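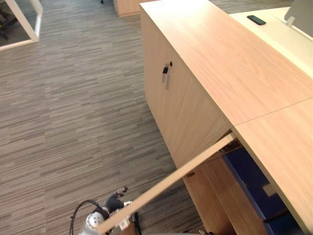
What is changing in the Stultport office? Every locking cabinet on the main floor is being opened, sorted and given a set place for its keys, and the work will be finished before the end of the month.

Costigan, the records and office supply firm, announced the cleanup on Fri 6 July. The company calls it Turnus. Under the plan, one row of cabinets is handled at a time, so that staff can still reach the papers they use each day.

The cabinets are light wood with locking doors. Over the years they have taken in binders, document boxes, spare cables and a good deal of paper that should have gone to storage. Each team will now keep current files on the shelf and send anything older than seven years to the archive room. Document boxes must carry a label on the lid – binders, a label on the spine.
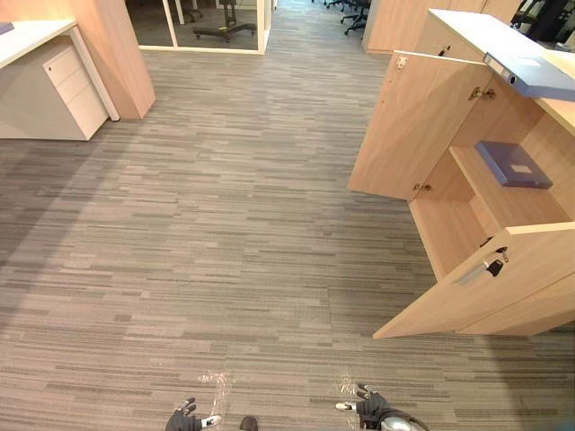 Beryl Dunmore said the keys were the part she cared about most. "I have spent whole mornings looking for one key," she said. "If it stays with the cabinet during the day and goes to the front desk at night, I'm happy."

That is now the rule. Keys may stay in the locks during working hours and are to be handed in by 6 p.m. Spare keys will be held in the front office, and a lost key should be reported the same day.

The floors are part of the work as well. Aisles between the cabinets must be kept clear, with doors closed when a team is done with them. The carpet tiles and the wood flooring beside them will be cleaned after each row is sorted, with extra care along the line where the two meet.

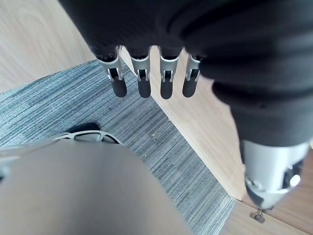
According to Wellington Frota, dirt gathers at that edge faster than anywhere else on the floor, and he has asked for it to be vacuumed three times a week instead of once.

Costigan expects to send around 50 boxes to the archive room. Teams that need empty boxes or labels can pick them up at the front desk. Questions about what to keep should go to the front office before the papers are moved.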